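Where Does Hotel Trash Go?
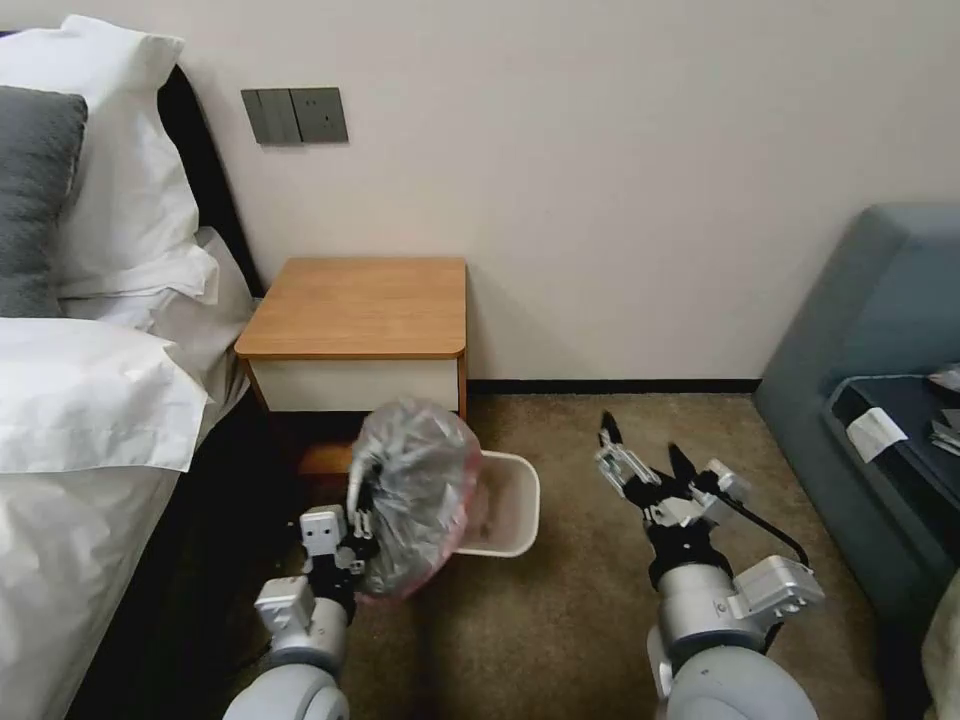
A small white wastebasket and its plastic bag, next to a wooden nightstand.

If you have ever stayed in a hotel, you may have noticed a small wastebasket in the bedroom. You drop in a candy wrapper or a used tissue in the morning. When you come back from the pool, the basket is empty. This page explains what happens in between.

Why is the basket so small?

A kitchen at home makes a lot of trash. There are food scraps, boxes and cans. A hotel bedroom makes much less. Most guests throw away tissues, receipts, snack bags and the tags from new clothes. A small basket holds all of that, and it fits in a narrow space near the bed or the desk.

Small baskets are also emptied often. In most hotels, that means every day or whenever a guest leaves.

What is the bag for?

The thin plastic bag inside a wastebasket is called a liner. It has one main job, and that is to keep the basket clean. Suppose someone throws away a cup with a little juice left in it. The juice stays in the liner, and the basket does not get sticky.

Liners are made of very thin plastic. Many are so thin that light passes through them, but you can't see clearly what is on the other side. The word for this is translucent. Wax paper is translucent too. A window is transparent, which means you can see right through it.

How is a basket emptied?

Karla Galindo looks after bedrooms at the Vollum, a hotel in the town of Grestberg. The hotel has 40 rooms. She follows the same steps in each one.

First she looks into the basket without putting her hand inside. There could be broken glass or something sharp at the bottom.

Next she pulls the edges of the liner together at the top. This part is called the neck of the bag. Holding the neck closed keeps the trash from falling out.

Then she lifts the bag straight up. A bag that sticks to the side can tear, so she goes slowly. She ties the neck in a knot and puts the bag in the large sack on her cart.

Last, she checks the inside of the basket. If it is dirty, she wipes it. Then she opens a new liner, pushes it down to the bottom and folds the top over the rim.

"Air gets trapped under a new bag and it puffs up," Karla says. "You have to press it down into the corners or the first thing you throw in just sits on top."

Where does the bag go next?

The carts go down to a room on the ground floor, where the big sacks are put into bins with wheels. A truck comes to empty the bins. Some of the trash goes to a landfill, a place where trash is buried under layers of soil. In some towns it is burned, and the heat is used to make electricity.

Paper, cans and bottles can often be recycled, but not if they are mixed in with wet trash. Some hotels put a second basket in each room for recycling. The Vollum added its recycling baskets in May.

The hotel used 512 liners in one month before that. Now the staff leave a liner in place if it is clean and dry, and empty only what is inside it. The next month they used 286.

Try it at home

Ask a grown-up if you can change the bag in a small wastebasket. Look inside first. Gather the neck, lift slowly and tie the bag. Put in a new one and press the air out — this is the hard part. Wash your hands with soap when you are done.

Words to know

Liner: a bag that goes inside a basket or can
Neck: the gathered part near the top of a bag
Rim: the top edge of a basket, cup or bowl
Translucent: letting light through, but not clear
Landfill: a place where trash is buried

Written by Nayeli Echeverri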